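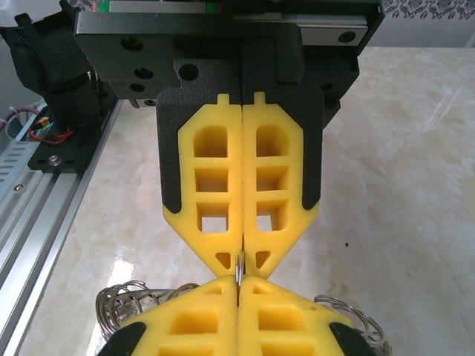 Sorting the hardware drawer

The bottom drawer of the garage bench stopped closing in December, so I finally emptied it. It took 2 evenings. Most of what came out was metal, and most of that came with the house.

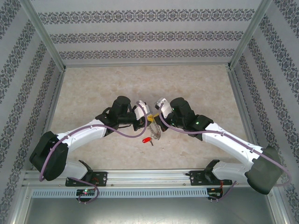 Chain was the first thing I dealt with. I had been keeping every short length, thinking I would join them someday. A piece like the one dangling here, with a bit of yellow at the top and something small and red on the floor near it, goes on a hook now. Hooks are easier than jars. 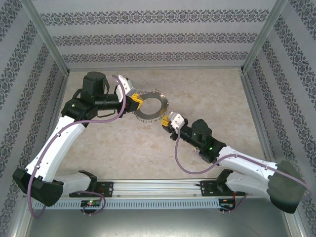
Saw blades need their own spot. Nosipho Khumalo gave me a flat Grasier case for them, and I only keep the ones that fit my saw. The big center hole on this one is what I check first, then the teeth around the rim. Anything dull goes to the sharpener in Brumton.

Springs I put in a coffee can — I don't use them enough to do better than that. 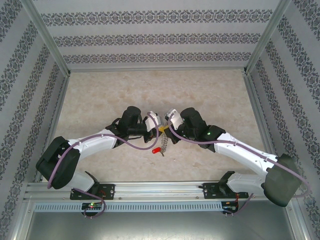

The can sits on the shelf over the bench, next to the wood screws. Hashini Sultana wants the spare hinges, so those are in a bag by the door. The drawer closes again. Next is the one above it, mostly tape and old Ikonen manuals.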